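¿Nectarinas con piel o sin piel para la mermelada?
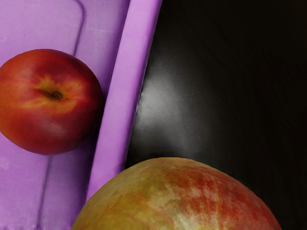
Foro > Cocina casera > Conservas y mermeladas

dora_campos
Buenas tardes a todos. Todos los años, cuando llega agosto, me junto con más fruta de la que podemos comer en casa, y este quiero llegar con la receta decidida (ya sé que falta, pero me gusta planear con calma). Mi madre pelaba siempre las nectarinas, una por una, y a mí me da una pereza tremenda. ¿Vosotros las peláis?

calluml
¡Hola, Dora! Yo jamás. La piel da color y un puntito ácido que me encanta. Corto en trozos pequeños, dejo reposar con azúcar y limón toda la noche y al día siguiente, fuego suave.

Itsuki_T
Pues siento discrepar, Callum, con todo el cariño. La piel se enrolla y luego encuentras tiras en la tostada. Escaldadas 20 segundos y al agua fría, se pelan solas.

calluml
Eso pasa si cortas grande, hombre.

morven_r
Yo hago algo intermedio: cuezo con piel y paso el pasapurés, hasta 5 kilos por tanda, que más no cabe en mi olla. ¿Cuánto azúcar pones, Dora?

dora_campos
La mitad del peso de la fruta, Morven, y aun así mi marido dice que es mucha. Probaré un bote de cada manera y os cuento, ¡un abrazo grande!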